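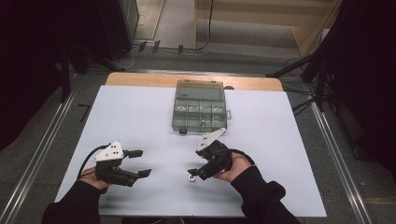
Núcleo de Scrapbook e Memória Familiar - Clube Zillby

Notas para a palestra "O álbum das coisas pequenas"
Heloísa Lins
2025-07-13

Abertura

Agradecer à Nerea Echevarría pelo convite e pela sala. Dizer logo que a conversa é sobre álbuns de aniversário e de mudança de casa, e que álbuns de viagem ficam para outro encontro. Perguntar quem trouxe fotos impressas. Pedir que as deixem na mesa do fundo até o intervalo.

Contar de onde vem o assunto. Em junho terminei o álbum da mudança da minha mãe. Ela morou no mesmo apartamento por mais de 40 anos. Eu tinha 600 fotos no telefone e usei 211, e ainda assim achei muito. O álbum tem fotos de caixas, de gavetas abertas, da marca do quadro na parede. Foi a parte de que a família mais gostou. As fotos posadas na porta do prédio, que eu considerava as principais, passaram quase sem comentário.

Parte 1 - O que fotografar

Começar pelo que some. O conteúdo de uma gaveta antes de ser esvaziada, o calendário na parede, a lista de compras presa na geladeira. Numa festa, a mesa antes de os convidados chegarem e a mesma mesa depois. Fotografar do mesmo ponto, se der. Eu costumo marcar o lugar com um pedaço de fita no chão.

Falar das mãos. Fotos de mãos ocupadas funcionam bem em página pequena: alguém cortando bolo, dobrando toalha, escrevendo etiqueta. Dispensam legenda comprida. Quem não gosta de aparecer de rosto costuma aceitar aparecer assim.

Pedir letra de mão. Um bilhete, uma receita, o nome escrito na tampa de um pote. Se o papel for frágil, fotografar ou escanear e guardar o original fora do álbum. Minha avó escrevia a lápis, e no papel de pão o lápis já está sumindo.

Mostrar aqui as páginas do álbum da minha mãe. Passar de mão em mão, sem pressa. Dizer que a página da gaveta da cozinha foi refeita, a primeira versão tinha fundo estampado e não se via nada.

Parte 2 - Escolher

É onde as pessoas desistem. O método que uso:

Primeira passada rápida, apagar só as tremidas e as repetidas.
Deixar descansar alguns dias.
Segunda passada, separar por assunto e esquecer a data.
Imprimir em tamanho pequeno, em papel comum, e espalhar na mesa.

A última etapa parece desperdício, mas no papel a gente decide mais depressa do que na tela. As provas depois servem para planejar as páginas. Risco em cima, escrevo a medida, colo com fita.

Sobre ordem cronológica: ajuda em álbum de bebê, atrapalha em quase todo o resto. No álbum da mudança organizei por cômodo. Cada cômodo tem uma página cheia e uma página vazia, lado a lado.

Se alguém perguntar de programa de computador, dizer que uso o Cletach para separar as fotos e mais nada. Não entrar em comparação de programas, da última vez isso tomou o tempo do intervalo.

Intervalo

Lembrar do café. Recolher as fotos da mesa do fundo e escolher duas pessoas para o exercício.

Parte 3 - Escrever na página

Legenda curta, no presente ou no passado, mas a mesma coisa do começo ao fim. Nome e sobrenome na primeira vez que a pessoa aparece. Daqui a alguns anos ninguém mais sabe quem era "a Lu do bolo".

Ler em voz alta as duas versões da legenda da sala. A primeira: "Muitas lembranças boas neste lugar tão especial". A segunda: "O sofá ficava aqui. Meu pai dormia nele depois do almoço, com o rádio ligado". Não explicar a diferença, esperar que comentem.

Caneta: pigmentada, preta, sem ácido. Testar no verso de uma sobra do mesmo papel e esperar secar antes de fechar. Quem não gosta da própria letra deve escrever assim mesmo, pelo menos uma frase por álbum. Texto impresso fica para trechos longos.

Parte 4 - Exercício

Com as fotos recolhidas, montar uma página na frente de todos. Papel liso, 2 fotos, uma legenda. Deixar espaço em branco. Perguntar ao dono das fotos o que aconteceu antes do clique e anotar a resposta com as palavras dele - geralmente a legenda já sai pronta.

Se sobrar tempo, repetir com a segunda pessoa. Se faltar, cortar a parte das canetas e mandar por escrito.

Perguntas que costumam aparecer

Álbum de argola ou costurado? Argola, para quem ainda vai mudar páginas de lugar. A pasta Druder que levo de amostra está comigo há bastante tempo e fecha bem.

E foto ruim da única pessoa importante? Entra. Imprimir pequena e não tentar corrigir demais.

Pode misturar adesivo e enfeite? Pode. Eu ponho por último e tiro a metade.

Levar: álbum da mudança, pasta de amostra, régua, fita, papel liso, duas canetas, tesoura. Devolver a guilhotina à Nerea antes de sair.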